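Where Our Table Rubbish Goes: Sorting Lunch Waste in the Nevstead Common Room
Skillden College, Sustainable Living unit
Group report by Hanna Kravets and Petronella Swanepoel

Background
The Nevstead common room is used by first-year students between classes. There is one general bin beside the door and a recycling bin down the hall, near the Dumlao stairs. Drink cans and snack packets are often left on the tables. We wanted to find out what kinds of rubbish were left and which of them could be recycled under the college's rules.

Method
We looked at the tables after lunch for 9 days in July. Each item was put into one of three groups: cans, soft plastic and other plastic. Cans were emptied in the sink before going into the recycling tub. We didn't flatten any cans ourselves, but we noted whether they had been crushed by whoever left them. Paper and food scraps were left out of the study.

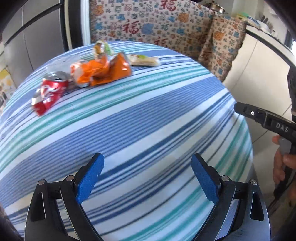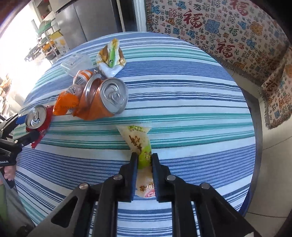 Figure 1. Crushed drink cans and snack packaging on the striped tablecloth.

Results
We collected 200 items in total. Soft plastic was the largest group on most days. Cans came second, and the lowest count for cans on any day was 11. Many cans were bent or pinched in the middle. Crushed cans take up less space in the tub, but they are harder to empty, and liquid stayed in the folds of several of them.

Snack wrappers were the most difficult to sort. Some had labels in Chinese, and neither of us reads it well enough to check the disposal instructions. We asked a classmate to translate 2 of them. Both said only to keep the packet away from sunlight.

Discussion
The recycling bin is too far from the tables. On the last two days we moved it beside the general bin and fewer cans were left behind, although two days is a short trial. Soft plastic is a bigger problem, as the college has no collection for it. The Fudham depot takes it, but someone has to carry it there.

Recommendations
Move the recycling bin into the common room permanently. Put a small tub for soft plastic next to the sink and label it in more than one language. Repeat the count next term, with paper included.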